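# The Siege of Skelness -- battle game, weapon and field check
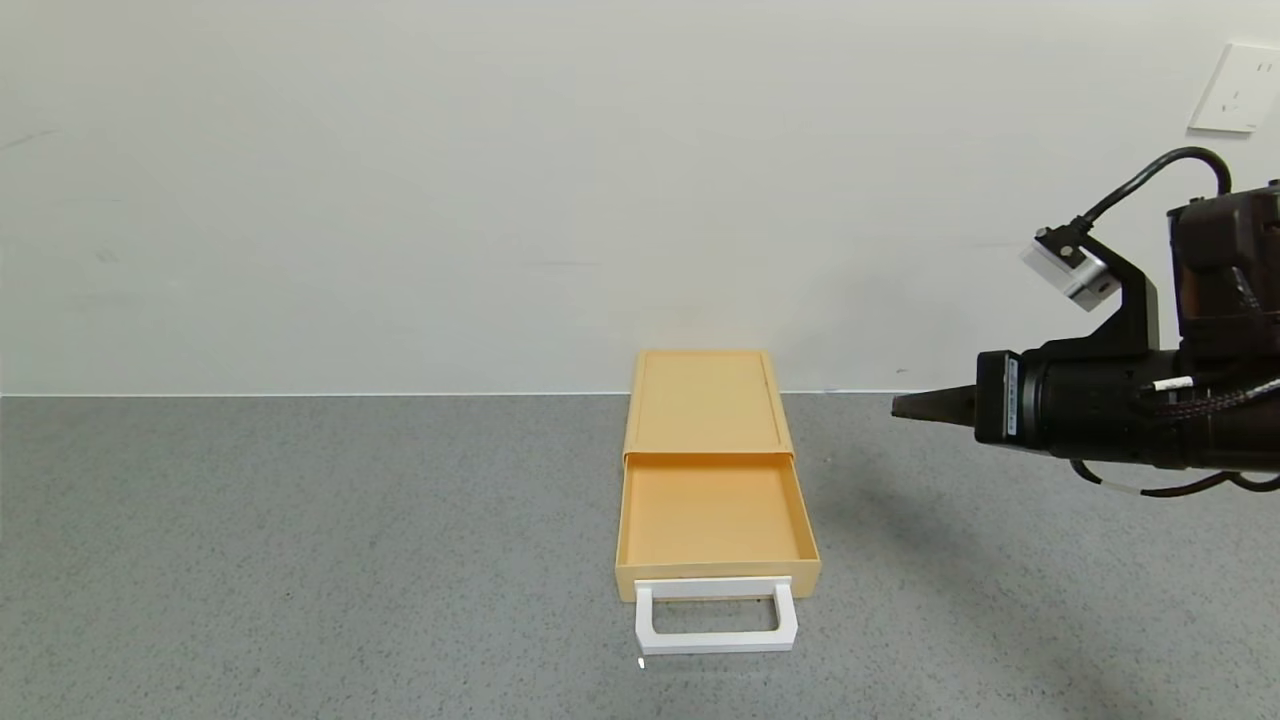
**Joscha Tiedemann**, weapons marshal

Checked on January 9, 2026, before the indoor battle. The Skelness setting has its own rules for arms (see the player book, chapter 9), and where they are more strict than the rules of the hall, I followed the more strict ones.

Marks: [x] is passed, [ ] is open, [!] is failed and must be repaired or left at home.

## Swords, axes, spears

- [x] No core can be felt through the tip. I press with the thumb, and the tip must bend and come back.
- [x] Latex without cracks on all swords of the River Host.
- [!] Two axes of the Nicholas company have hard edges where the glue was put too thick. The owners were informed. One of them did not agree with me, and I have noted it, but the result stays the same.
- [x] Spears have a soft head and are used only with two hands.
- [ ] The great sword of the Gray Regent. Socorro Sotelo is making a new grip for it. I have seen only the blade, which is good. The complete sword must come to me again before it goes into a fight.

## Bows

- [x] Draw weight measured at full draw. All bows are under our limit.
- [x] Arrow heads are wider than the eye socket.
- [!] 12 arrows have heads that turn on the shaft. I taped them together in one bundle with a red ribbon. Please do not open the bundle.
- [ ] Spare strings. Delyth Gronow wrote that she will bring them.

In the story the archers of Skusby shoot from the wall during the second assault. In our hall the "wall" is a low platform, so the distance to the first rank is short. I propose that archers draw only half there. Delyth finds that this is too careful. We should decide it before the players arrive, and one person should say it loudly to everybody.

## Armor and costume

- [x] Metal edges are rolled or covered with leather.
- [x] No spikes on shoulders or knees, also not rubber ones.
- [!] Helmet of the Herald: the visor falls down by itself when the head is moved quickly. The player cannot see the floor then. Not allowed in the line, but he may wear it for the speech.
- [x] Cloaks for fighters end above the ankle.

## Hall and field

- [x] Emergency doors open from inside. I tried both.
- [x] Ropes for the "moat" are flat on the floor and fixed with tape over the full length.
- [ ] Smoke machine. Catrin Bellis must ask the owner of the hall if the alarm is sensitive. Without a written answer, no smoke -- the fog of Jistudex can be told by the narrator.
- [x] Torches are LED only.
- [!] The siege tower moves 2 inches when a person leans on the upper rail. The wheels need wedges on all sides.

## People

- [x] First aid: Nomvula Mkhize, by the north door, white sash. She does not play a role and cannot be "killed".
- [x] The word "HOLD" stops all fighting. It must be practiced with every group.
- [ ] Safety talk. I need 45 minutes with all players, including those who were here in former years.

I will check the open points again in February, together with the repaired axes. Bring them to me unpacked, please, and with your name on the handle.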